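How to Adjust Kitchen Cabinet Doors That Sag, Rub or Won't Close

Cabinet doors go out of line slowly. One corner starts to catch, then the gap along the top gets wider on one side, and one day the door swings back open after you push it shut. In most kitchens built with concealed hinges, the fix takes a Phillips screwdriver and a few minutes per door. You don't need to take the door off for most of it.

These instructions cover concealed cup hinges, the kind you can't see when the door is closed. Older kitchens with exposed butt hinges are dealt with at the end.

What you need

Phillips screwdriver, size 2 (a hand screwdriver, not a drill)
Small level or a straight piece of wood
Pencil
Wood glue and toothpicks or matchsticks, if any screws are loose
Step stool for wall cabinets

Empty the cabinet first if the door is badly out. Heavy plates on a shelf can bow the side panel a little, and you will be adjusting against that weight.

Know your screws

Open the door and look at the hinge from the inside. One part sits in a round hole in the door. The arm runs back to a plate screwed to the cabinet wall. On most hinges there are two screws on the arm. The one nearer the door moves it left and right. The one at the back moves it in and out. The plate itself has two more screws, one above and one below the arm, and these let the door move up and down.

Some makers put the height adjustment on a single cam screw in the plate. If you turn it and the door rises and falls, you have that kind, and you can leave the plate screws alone.

Step 1. Tighten everything

Before you adjust anything, snug up every screw on both hinges. A good share of sagging doors are fixed right here. Don't lean hard on the screwdriver, as particleboard strips easily. Close the door and look again.

Step 2. Fix any screw that just spins

Take the screw out. Dip two or three toothpicks in wood glue, push them into the hole and snap them off flush. Let the glue set for the time given on the bottle, then drive the screw back in by hand. If the hole is badly torn up, drill it out to 8 mm, glue in a dowel and make a new pilot hole.

Step 3. Set the height

With the door closed, compare its bottom edge with the door beside it. Loosen the plate screws on both hinges half a turn, slide the door up or down, and tighten again. It helps to have a second person hold the door on tall units.

Step 4. Level the door side to side

If the gap is wider at the top than at the bottom, work on one hinge only. Turn the side screw on the top hinge a quarter turn, close the door and check. Go on in quarter turns. To shift the whole door over, turn both hinges by the same amount.

Step 5. Set the depth

The door should sit just clear of the cabinet edge on the hinge side. If it binds there, move it out with the back screw. If there's a visible gap, bring it in. On wall cabinets, swing the door through its full travel a few times before you decide.

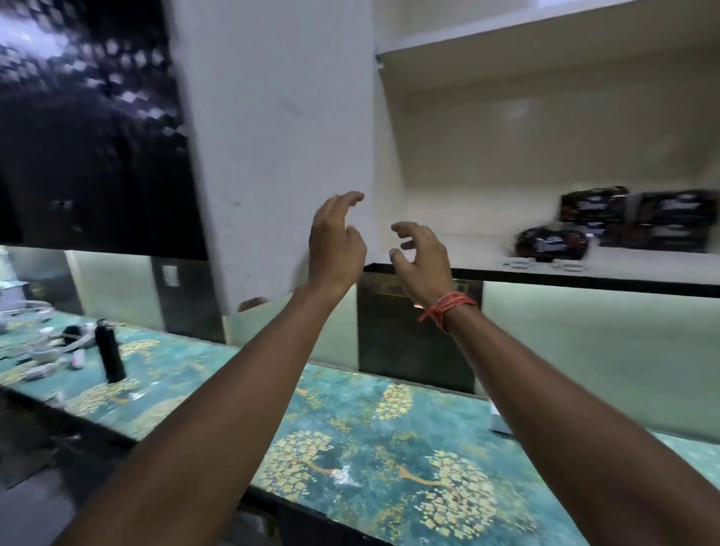 Step 6. Check the bumpers

Peel off any flattened felt or rubber dots and put on new ones at the top and bottom corners of the opening side. A bag of 100 is cheap and will do a whole kitchen with plenty left over. If one is missing, the door will look twisted even when the hinges are right.

If you have exposed hinges

Butt hinges have no adjustment. Tighten the screws, fill any loose holes as in Step 2, and if the door still rubs, put a thin piece of card behind the hinge leaf on the side that needs to move out. Sand or plane the edge only as a last resort.

Edeltraud Sutter
Last updated 30 November 2020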